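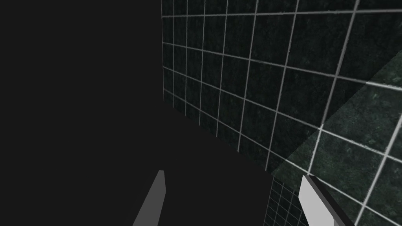

Simulated wrist view with the gripper fingers apart, beside a wall of green tiles.

Wekcombe cell

The Wekcombe cell is a simulated robot work cell used to prepare gripper settings for the Pirnuvow arm. It consists of an arm model, a two-finger gripper and a tiled room that serves as a background for checking the wrist view.

Setup

A new copy of the cell is loaded with the arm at its rest pose. The operator opens the gripper to 100 percent and checks that both fingers show in the wrist view. Grout lines on the tiles should look straight; bent lines point to a wrong lens value. Finger travel is then set between 3 and 97 percent, which keeps the joints off their hard stops.

Maintenance

The finger models are reloaded after any change to the gripper file. Lighting is checked separately, as an unlit surface can render as flat black. Version 13 moved the light settings into the Makokha file, and older copies must be converted before use.

By Inès Delaunay. Last revised in February.

Related articles
Pirnuvow arm
Makokha file
Flasudano gripper

Contact | Copyright Wekcombe | Back to top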